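4. Recording a task by remote control (kitchen set, simulated)

Read section 3 first if the hand controller isn't paired. Everything below assumes Imilis is open and the Pornitz kitchen loaded.

1. Switch to wrist view. Check both fingers show along the bottom of the window. If not, reset the view.

2. Pick the target. One item per recording. Type its name in the task box before you move anything, not after.

3. Set arm speed to 15. First-timers use 10.

4. Open the fingers fully, then come in slow from above. Line up so the item lies in the gap, as with the dark one on the marble:
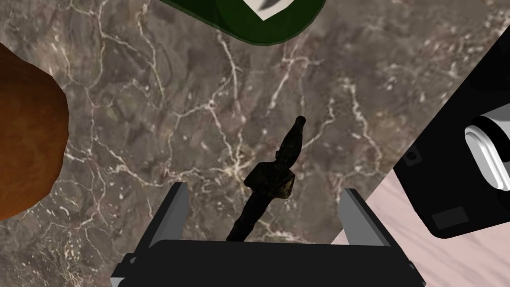
Source: Imilis wrist view, Pornitz kitchen set / Ashok Nishad

Long items – turn the wrist until the item runs between the fingers, narrow end or wide end first, doesn't matter. Don't try to grab across the corner of a finger.

CAUTION: the big black appliance counts as solid. Touch it and the recording stops with code 3530. Clear the code, go back to step 1. You can't carry on from where you were.

5. Press and hold GRIP. Wait for the tone. Lift straight up, no sideways moves untill clear of the worktop.

6. Move to the drop point. Keep the stick steady, jerky moves get learnt too.

7. Let go of GRIP, back the arm off, press SAVE.

NOTE: watch the gap. Zoom in on the wrist view and look at each side of the item seperately. Loose bread is awkward as the crust is lumpy.
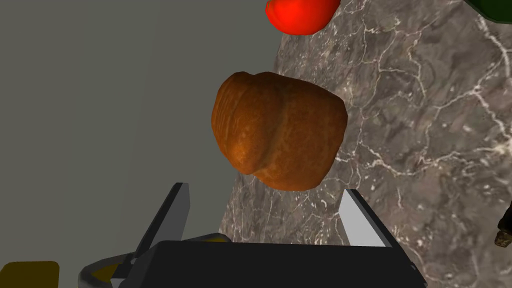 Fig. 4b. Roll between open fingers, gap both sides.

8. Play it back at 100 per cent speed. Bin it if the item goes through a finger or the worktop.

Bad takes – delete them the same day. Hemant Saxena clears the Sengar folder in October and won't sort them for you.

Next: section 5, sending takes to Pimitz.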